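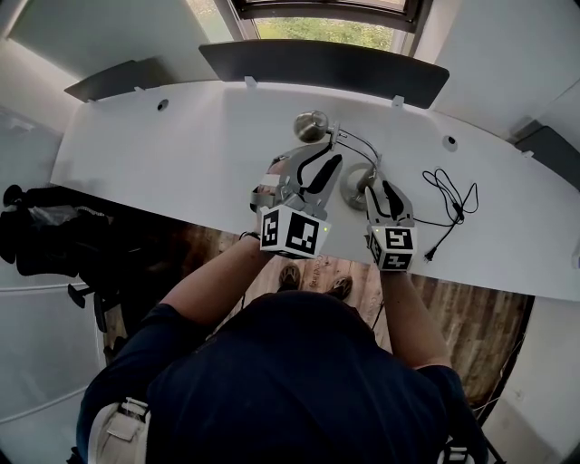
Figure 1. Working on a desk lamp with a gripper in each hand.

3. What the job looks like now

Joltance refurbishes office furniture and lighting for companies that are moving out, moving in, or going broke. Its Plinisbridge site used to have one kind of floor job, which was handling the stuff. Since April it has had two: handling the stuff, and handling the stuff with hand-held grippers so that a machine can learn how it's done. The second kind pays slightly better and is slower.

I spent two weeks on site with Kumiko Kubo, who has been at Joltance longer than the current logo. She answered my questions between lamps, usually with her back to me.

A lamp sounds easy. It has a base, an arm, a head and a cable, and the cable has opinions. Barehanded, Kubo moves one into position without looking. With the grippers she has two pads per hand and no fingertips, and the first week, she told me, was "like eating soup with tongs." The target in the work plan was 161 recorded handlings per shift. Her best day during my visit was 137, and the plan was then quietly revised to 100, a number everyone agreed had been the idea all along.

The recordings go to Morais, the contractor that trains the arms. Morais sends back a list of rejected ones with a short reason beside each. "Hesitation" was the most common. Several workers objected to this, on the grounds that hesitating is what you do before you break something. By the end of my stay the total on the wall chart stood at 3712, rejects not included.

3.1 What changed for the workers

Three things came up in nearly every interview. Shoulders get tired sooner, and the break schedule hasn't caught up. People talk less, as it is hard to gossip and place a lamp base at the same time — a loss that appears in no budget. And the old hands, who never wrote anything down, are now asked daily how they do things. Kubo rather likes that part. She likes it less that the answer ends up in Stultska, the planning software, under "task knowledge," with no name attached.

Management told me no jobs will go. I asked for this in writing and was given a brochure.

3.2 Limits of this section

I interviewed day-shift workers only, and I tried the grippers for one afternoon. My handlings were all rejected.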